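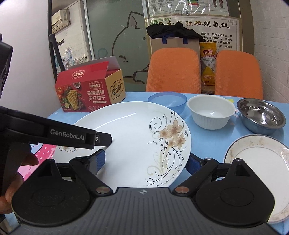
Figure 7.1 A white oval plate with a printed floral decoration on its right side.

Chapter 7
Who Counts as a Resident? Status, Aid and the Law after a Border Moves

In December the government of Falterora gave back the district of Netdale to its neighbor, Sarnton. The treaty was short, and most of it dealt with roads, water and the railway. Only one article spoke of the people. It said that "persons displaced from Netdale" should receive help until they found a permanent home. It did not say who these persons were, and it did not say when the help should end.

This chapter studies what followed from that one article. We use the case of Netdale because it is small, and the student can hold all of it in mind. The same questions come back in much larger disputes, where the documents fill many shelves.

The first question is about definition. The relief office began with a list of 3,000 names, taken from the tax rolls. A person on the list had a card, and the card gave a right to rent support and schooling. But the rolls showed only heads of household. Should a wife have her own card? Should a child born after the move? The office answered yes to both, by an internal letter, and the parliament that paid for the cards did not discuss this letter at all.

The second question is about time. Many families settled well. They bought houses in the capital and some took a new passport. In the ordinary understanding of the word, they were displaced no more. However, the rule for leaving the list was never written, so they stayed on it. Cuiping Shen, in her study of the card system, calls this "a door which opens only from outside." Shiyu Jiang does not agree with her. He points out that the card was also proof of a claim to lost land, and that a family who gave it up could lose the claim too.

The third question is about money and who controls it. Falterora's foreign ministry defended the office each year before the budget vote. Members of the finance group asked each year for a count of those who still needed support. In the third year they received one: 2,000 card holders had no support from any other source. The ministry then asked for the same budget as before - and it was approved.

We will not decide in this chapter who was right. The Jin Report, which we read in Section 7.3, recommends a yearly review of every card. The reply of the card holders, in Section 7.4, is 113 pages long and argues that such a review would break the treaty.

Before you continue, please read again the part on treaty language in Chapter 3. The difference between "shall" and "should" will be needed often.

Key terms: displaced person, derived status, cessation, budget oversight, property claim

7.1 The wording of the Netdale article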